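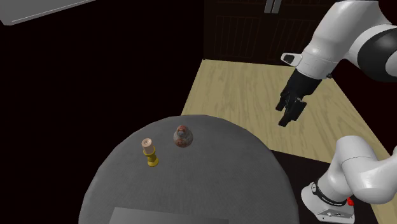

Round table setup in the simulator, gripper open, candle and small ornament at the far left.

March, morning, continued after coffee

Task for today is "move the candle", shown to the arm by remote control. I use the Pelter hand controller and record with Omik, same settings as the last batch. Target is 14 good demonstrations before lunch. Each one is cut at 600 steps, so I must not wait too long at the start.

First tries were poor. I came down too straight and the fingers touched the top of the candle. Better to approach from the side and close on the yellow holder, below the cup. The stem is narrow there. Must check if the collision shape of the holder is also narrow, or only a simple cylinder. The holder appears to lean a little, so maybe the start pose is wrong in the Fultora file. I did not correct it yet.

Ornament stays where it is. If I push it, the demo is deleted, also when the candle arrives well.

Result at 11:40: 8 kept. Demo 974 has a jump in the wrist angle near the end, I think I released the clutch too early. Please do not use it for training until I replay it.

To do: slow down the controller scale for the last part, ask at Latuheru which friction value they use for the fingers.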